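Notebook > Reloading and Patterning > Pattern Board Results

14 comments | 31 shares

The second barrel went back on the gun last week and I finally have enough paper to say something useful about it. For those who skipped the earlier posts, the gun is a Grewal side-by-side in 16 gauge, with fixed chokes that somebody opened up long before I bought it. The proof marks say one thing and the bore gauge says another. I trust the bore gauge.

Right barrel measures two thousandths of constriction. Left measures eleven. In a 16 that should give something close to cylinder on the right and a light modified on the left, but constriction by itself doesn't settle much. Forcing cone length, shot hardness and wad design all have a say, and the cones on this gun are short and steep, as they usually are on guns built for paper cases and fiber wads.

The board at Baltach is a steel plate on a chain frame behind the old trap house. The club greases it on request, but I prefer paper, so I clip up 40-inch sheets and take them home to count. All shooting was done from a sandbag rest, seated, in the early morning before the wind got up. Distance was measured with a steel tape from muzzle to paper. I have seen people pace this off and then argue over three percent in the pattern. The pacing error alone will cover that.

Three loads were tried. The first is a factory load from Skelto, an ounce of 7½ shot in a plastic case with a one-piece plastic wad. The second is the same payload with a fiber wad, also Skelto. The third is my own load, 7/8 ounce of hard 7½ over a fiber wad, assembled on the Clirkier press I wrote about in August. Ten sheets per load per barrel. Five is too few. The spread between sheets from the same box is wide enough that with five you can talk yourself into anything.

Method was the usual one. Find the densest part of the pattern by eye, draw the 30-inch circle around it, count holes inside, divide by the mean pellet count from five cut-open shells. I also drew a 20-inch inner circle and counted that separately, because a single percentage hides a hot center, and a hot center is what I was looking for.

Results for the left barrel at 40 yards. The plastic wad load came in at 63 percent, with nearly half of the hits inside the inner circle. The fiber wad factory load gave 54 percent and a much flatter distribution. My load gave 57, and the variation from sheet to sheet was the lowest of the three. I put that down to harder shot, though I haven't tested soft shot in the same recipe, so take it as a guess.

The right barrel at 25 yards was less interesting. All three loads covered the circle well, and I would not choose among them on the basis of pattern. The plastic wad was a little tighter at the center. At quail distances that mostly means more chewed-up birds.

Point of impact was more of a surprise. Both barrels were checked at 40 yards with the bead held on a small black paster. The left prints four inches high and dead on for windage. The right prints level and three inches left. A right barrel that crosses to the left at that range is normal enough in a side-by-side regulated for a heavier load. I tried a few rounds at 1 1/8 ounce to see if it came back. It did, by an inch and a half. I won't be shooting that load in a gun of this weight as a regular thing, so the remaining error stays.

On velocity, my load averaged 1,168 feet per second over ten shots with an extreme spread of 41. The fiber wad factory load was faster and had nearly twice the spread. Powder charge was held by the Clirkier's fixed bushing and checked on a scale every twentieth shell. The bushing throws light for the first three or four shells after the press has been sitting, so I dump those back in the bottle. If anyone has cured this without a baffle, leave a comment.

Cost is the other reason I load. I bought 1000 wads and a bag of shot in the spring, and the supply should last through the season. The wads vary slightly in thickness, which shows up in the crimp. Anything with a dished or open crimp goes in the practice bin. Out of the last 300 shells, I rejected 2. The hulls are another matter. The Skelto case is good for four loadings before the mouth starts to split along the folds, and I stop at three.

A reader asked whether I would lengthen the forcing cones. No. The barrel walls ahead of the chamber measure thick enough to allow it, but the patterns are already even and I have no complaint about recoil at 7/8 ounce. Removing metal from an old gun to fix a problem it doesn't have is poor practice. The same goes for opening the left choke. It does what I want at the distance where I use the second barrel.
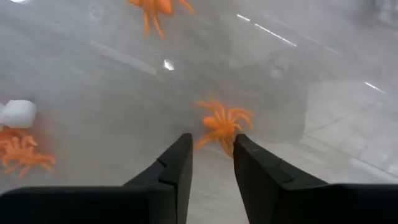 What I will do is repeat the 40-yard series in cold weather. Fiber wads stiffen, the powder I use is known to slow down a little below freezing, and most of my shooting with this gun happens in those conditions. I have put aside two boxes from the same lot for it, and the sheets from this round are rolled up and labeled for comparison.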